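Talitz Kitchen Handling System > Guides > Set-up and Operation

We use cookies to remember your language and region. Accept | Manage settings

Posted in March by the Talitz Documentation Group, Darnus

Section 5: Setting up the sink station and handing over to kitchen staff

5.1 Scope

This section covers the sink station of a Talitz system installed in a staff kitchen or small commissary. It applies to sites running the Bhat task scheduler. Sites still on the Grirer scheduler should use the older guide until they have migrated.

The sink station takes over two jobs from kitchen staff: sorting what comes back on plates, and moving produce between the sink and the counter. Staff keep responsibility for knives, hot pans, glass breakage and all cleaning chemicals. Post the updated duty sheet before the first live shift.

5.2 Before you start

1. Confirm that the shift lead has supervisor access in Bhat.
2. Confirm that the emergency stop can be reached from both sides of the counter.
3. Load the rehearsal set. It holds 3,053 simulated layouts, all built on the same sink and counter model.
4. Set the arm speed limit to 40 per cent. Do not raise it during set-up.

NOTE: The rehearsal set is used to train people as well as the system. Each staff member who will supervise the station must complete 195 layouts before signing off a live shift. This is paid time and should be rostered as such.

5.3 Plate sorting

1. In Bhat, open Sink Station, then Rehearsal, then Plates.
2. Select a layout and wait for the view to load.
3. Mark every item that must be handled before the plate can be moved.
4. Choose a destination for each item: Keep, Compost or Ask.
5. Press Compare to check your choices against the scheduler's plan.
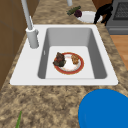 Plate sorting begins with the basin, and the counter is dealt with afterward. Supervisors should mark items one by one, even when they are sharing a plate. In this layout the red-rimmed plate in the sink still carries two pieces of food, and the dark one on the left hangs slightly over the edge, so it is marked first. The golden-tan piece is marked second. The bowl and vegetables on the far counter are outside the plate task and should be left unmarked. If they are marked by mistake, press Clear Counter and continue.

NOTE: Use Ask whenever you cannot name the food. An Ask result stops the task and sends a prompt to the shift lead's tablet. Staff who used to scrape plates by hand tend to make this call quickly and are well suited to the supervisor role.

CAUTION: Do not assign Compost to a whole plate. The scheduler will treat the plate as waste.

5.4 Produce and bottles

1. Return to the Rehearsal menu and select Mixed Items.
2. Mark the produce in the basin.
3. Mark any bottle standing near the sink as an obstacle. Bottles are not picked up at this station.
4. Draw the approach path so that it clears the top of the bottle.
5. Press Compare. If the path is rejected, redraw it from the opposite side of the basin.

Overlap is the usual cause of a rejected path. A tall item in front of the basin can hide part of what lies behind it, and the scheduler will not plan a grip on a hidden end.

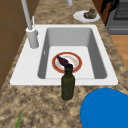
Figure 5-2. Mixed Items layout: purple vegetable on the plate in the basin, green bottle in front.

6. Move the grip point to the visible part of the item and press Compare again.
7. Save the layout under the supervisor's own login.

CAUTION: On a live station, remove glass from the sink area by hand before starting the task. Press Pause first, and wait for the amber light.

5.5 Handover to staff

1. Run the first live task during a quiet period, with the shift lead and one other trained supervisor present.
2. Have the supervisor approve every move for the first 5 shifts.
3. After that, change the approval setting to Ask Only.
4. Record every manual takeover in the Bhat log, with the time and a short reason.

Expect the work to change shape. Scraping and carrying go down, while checking prompts and clearing stopped tasks go up. Most prompts arrive right after the lunch service, so keep a trained person on the floor until 2:30 p.m. Do not use the station as grounds for leaving one person alone in the kitchen.

Takeover logs record the task and the login. They are kept for fault finding and must not be used to rate individual staff. Sites that want to change this setting need written agreement from their staff representative, and a copy must go to Darnus support.

5.6 If the station stops

Amber light, no prompt: check the tablet connection, then press Resume.
Amber light with prompt: answer the prompt. The task restarts by itself.
Red light: press the emergency stop, clear the sink by hand and call Darnus support. Staff should return to the manual duty sheet until the station has been released.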